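How to Weigh Out Dried Beans Without Finding Them Under the Stove in July

Posted Saturday, September 28, 2019

A bag of dried beans comes with serving information printed on it, and I have never met anyone whose pot agreed with it. For years I poured until it looked right. It looked right for a party of twelve every time. So now I weigh them, like a person with a plan.

What you need

A kitchen scale that does grams
A light bowl, wider than your scoop
A scoop with a short handle
Dried beans, more than you think, in something with a lid

My beans come from the Pearce bulk store, where they sell them by the bin and let you do your own damage. A bag works too.

Step 1. Put the scale on something flat

The table, then. Skip the cutting board, the folded dish towel and the stack of mail. I used to weigh things on a Wundwood trivet that rocked very slightly, and I blamed the recipes.

Step 2. Bowl first, then zero

Set the empty bowl on the platform and press the tare or zero button. Wait until the number stops thinking. If you turn the scale on with the bowl already sitting there, most of them will zero themselves, but look at the display before you trust it. I once cooked a supper that was largely the weight of a bowl.

Step 3. Bring the scoop in low

Hold it just over the rim and tip it slowly. Beans dropped from a height bounce, and they bounce with ambition. Keep the scoop off the bowl itself, too. Leaning on the rim adds grams that you can't eat.
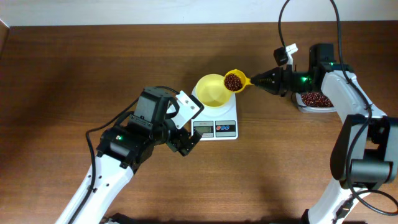
Step 4. Stop early

For two people I go to 100 grams. For a pot of chili that feeds 4, it's 226, or half a pound if you learned to cook from my side of the family. Quit a little short and finish with a pinch at a time. Fishing beans back out is allowed, though it does something to your dignity.

Step 5. Pick through, then soak

Spread them on a plate and look for pebbles and shriveled ones. Rinse, cover with plenty of cold water and leave them overnight. The Zultside chili on this site wants them drained and rinsed again in the morning.

If your scale shuts itself off halfway through, as my old Bresel does whenever I stop to answer the phone, tip everything into another bowl and go back to Step 2.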